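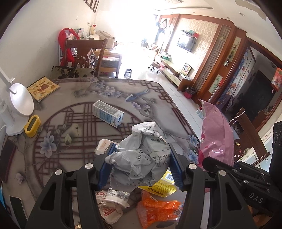 Food Packaging in the Household: Labels, Storage and Disposal in the Omton District
Final Project Report, Environmental Studies Program, Mevitz College
July 2026

Summary

This report presents the results of a student project on how households in the Omton district handle food packaging between purchase and disposal. The project team conducted interviews in 13 households and asked each of them to keep a written log for 15 days. The purpose was to learn how residents decide which bin a package belongs in, and where the printed instructions on packages and the rules of the local collection service fail to agree. The report ends with recommendations for the collection service and for the college.

Background

Omton has had separate collection of paper, glass, metal and mixed plastics since the contract with the hauler Clotier was renewed. Beverage cartons are accepted with metal and plastics. Flexible plastics, such as bread bags, snack bags and film lids, are accepted only at the drop-off point on the Mevitz side of the river. A sheet explaining these rules was mailed to all addresses when the contract began and has not been mailed again.

The team became interested in the subject during a course unit on material flows. In class discussion it was apparent that students living in the same building followed different rules for the same items. Several believed that cartons went with paper. Others put them in the trash on the grounds that the inner lining could not be recycled. The collection rules are clear on this point, but few of those present had read them.

Method

Households were recruited through notices at the Omton branch library and at the Urban grocery on the main street. Participation was open to any household that prepared most of its meals at home. The group includes single residents, couples, families with children and one shared student apartment.

Each household took part in an opening interview, kept a log, and took part in a closing interview. The log was a printed form with a line for each package discarded. Participants recorded the type of product, the material as they understood it, the bin used, and whether they had looked for instructions on the package. They were asked not to change their habits during the log period. Interviews followed a fixed list of questions and were held in the home, usually in the kitchen, so that the storage of bins and bags could be discussed on the spot.

The log forms were reviewed by 2 members of the team working separately, and entries on which they disagreed were discussed at the weekly meeting. Entries that could not be read were left out.

Results

Cartons

Milk and juice cartons were the item on which practice varied most. In 5 households, cartons were placed with paper for the entire log period. The reason given in the interviews was nearly always that the outside of the carton feels like cardboard. Participants who used the correct bin had in most cases learned the rule from a neighbor or family member. The mailed sheet was rarely mentioned.

Rinsing was a second source of uncertainty. The rules ask that cartons be empty but do not ask that they be washed. Many participants washed them anyway to prevent odor, and a few stated that they sometimes used the trash in order to avoid the extra work.

Bags and film

Flexible plastics were thrown in the trash in most cases. Participants knew that a drop-off point existed, but the distance was felt to be too great for a small amount of light material. Those who did use it combined the trip with other errands and kept a larger bag in a closet or on a balcony for the purpose.

Imported foods raised a separate problem. Several households regularly bought dry goods, noodles and snacks whose packages were printed mainly or entirely in a language other than English. Disposal symbols, when present, followed the system of the country of origin. Participants who could read the text reported that it did not help them, as the bin names had no local equivalent. The stick-on labels added by importers covered ingredients and allergens and gave no disposal information.

Storage in the home

Space was the most frequent subject of the closing interviews. Kitchens in the older Omton buildings were not designed for several bins. Residents made do with paper sacks beside the refrigerator, a crate under the sink, or a hook behind the door. Where the container for a material stood outside the kitchen, the logs show that items of that material were more often placed in the trash. The shared apartment had assigned one shelf to recyclables and emptied it on a rotating schedule, an arrangement its residents described as satisfactory.

Printed instructions

Participants seldom looked at the package before discarding it. When they did, the item was usually new to the household. In the interviews, the small size of the symbols was named as a difficulty, particularly by older participants. Some also objected to general wording such as "check locally," which they felt sent them in search of information they did not know how to find.

Limitations

The group was small and made up of volunteers, who may be expected to take a greater interest in recycling than residents as a whole. The logs rely on self-reporting. The period did not include a major holiday, when the amount and type of packaging would likely differ. The findings should not be applied to other districts without further study.

Recommendations

The team recommends that Clotier mail the rules again, with a separate entry for beverage cartons placed near the top of the sheet. A version without text, using drawings of common packages, would serve residents who read other languages.

A second drop-off point for flexible plastics should be considered on the Omton side, preferably near the Urban grocery, where residents already go on foot.

The college is asked to include the collection rules in the housing packet given to new students each September.

Materials

The blank log form and the list of interview questions are kept with the program office and may be used by later project groups. Completed logs will be destroyed after grading, in accordance with the consent form signed by participants.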